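Nedelcu Street Library Will Stay Open in the Evenings

The public library on Nedelcu Street will keep its evening hours for another year. The town council of Ititz voted for it in February, after a meeting that started at 6 p.m. and finished close to midnight. The library had planned to close at five in the afternoon from the spring, and many residents had written to complain.

The decision means that the reading rooms, the children's corner and the small lending desk on the upper floor will stay open until nine at night, the same as now. The cost of the extra hours will be shared between the town and the Drastutance fund, which pays for cultural programs in the region.

"I am pleased, of course, but mostly I am tired," said Sena Opoku, who is head of the library since four years. "We prepared two budgets, one with the evenings and one without. Now we can throw one of them away."

The library has 2,049 registered readers. According to its yearly report, 700 of them visited at least once after five o'clock last year. Many are people who work at the Zandeck furniture factory outside the town, where the day shift ends at half past four. With the bus, they reach the center a little before half past five.
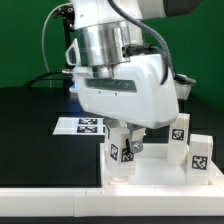 Why the hours were in question

The problem began with the heating. The building was a grain store before it became a library, and the walls are thick but the windows are old. The bill for last winter was much higher than the library had expected, and the council asked all its public buildings to find savings. The swimming hall closed its sauna on two evenings. The library was asked to cut the hours with the fewest visitors.

On paper these were the hours after seven. The first proposal was to close at seven, and it did not meet much resistance. But in the second proposal the closing time was moved to five, with the explanation that one staff shift could then be removed completely. This was the version which made people angry.

A letter against the plan was signed by 163 readers and put on the notice board beside the front door. Some of them added their own comments in the margin. One father wrote that his daughter does her homework in the library every evening, as the family has a small apartment and a new baby. Another reader wrote only: "Where should I read the newspaper?"

Mircea Stoica, a member of the council, spoke for the savings plan at the first meeting and voted against it at the second. He said that he changed his mind after he spent three evenings in the building.

"I expected to see two or three persons and a sleeping cat," he said. "I had to wait for a chair. The numbers we received were an average for the whole year, and they included July and August. In summer people are in their gardens. In winter they are in the library."

Not all members agreed. Two of them said during the meeting that the town is paying to heat a large building for a small part of its residents, and that the same money could repair the pavement in front of the school. The vote was close, but the result of each member was not read aloud. The minutes will be put on the town's website after they are approved.

What will change

The hours stay, but some things will be different from the spring:

The large hall on the ground floor will be closed after seven. Readers can use the two smaller rooms, which are easier to keep warm.

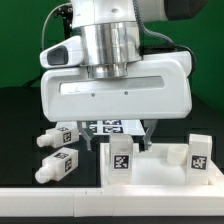 Newspapers and magazines will be moved from the large hall to the room next to the stairs, so that they can be read until nine. The shelves are already ordered. Older issues, from before the current year, will go to the cellar and can be requested at the desk.

The lending desk will have one person in the evening, and two on the evenings when the children's reading hour takes place. Books can still be returned at any hour through the slot in the side door, also when the library is closed.

The window frames on the north side will be sealed before the next winter. Opoku said the library had asked for this several times. A full replacement of the windows is not planned, because the building is protected and each new window would have to be made by hand.

The fee for a reader's card does not change. It stays free for children, students and retired people.

The reading hour gets a longer season

One other result of the meeting received less attention. The children's reading hour, which normally stops at the end of April, will continue until the school holidays. It is held in the children's corner at half past four and lasts, in spite of its name, closer to an hour and a half.

The reading hour was started in the years when the library still had only one heated room, and parents had to stay in the corridor. Today they can sit at the back – and many do. The books are chosen by the children, who vote with wooden tokens in two glass jars. In the last season the winner was most often something with animals in it. A book about a badger who wants to become a postman has been read so many times that the library had to buy a second copy.

The longer season will need more readers, meaning adults who can read aloud. No experience is asked for, but those who are interested should come once to listen before they try it. They can leave their name at the lending desk.

Books for the new shelves

The library also received 2,000 books from the collection of a former secondary school teacher, whose family wished that they stay in Ititz. Most of them are novels and travel books, and there is a large part about birds. The staff is now going through the boxes. What the library already has in good condition will be sold at the spring book market in the yard, and the income will be used for new children's books.

"The bird books we keep, all of them," Opoku said. "There are old notes in pencil beside the pictures, with the place where he saw each bird. Many are from the river here, below the mill."

She hopes to show a part of the collection in the room next to the stairs, together with the newspapers. A date is not decided yet. The boxes stand at the moment in the office and in the corridor behind it, and the staff kitchen can be reached only from one side.

The evening hours will be discussed again next winter, when the agreement with the Drastutance fund ends. Stoica has asked that the council then receives the visitor numbers for each month separately. The library has started to write them down for every evening, at six, at seven and at eight o'clock.

The opening hours until then are from ten in the morning to nine at night on working days. On weekends the library is open until two in the afternoon, and the large hall can be used during the whole time. Questions about reader's cards are answered at the lending desk or by telephone in the morning.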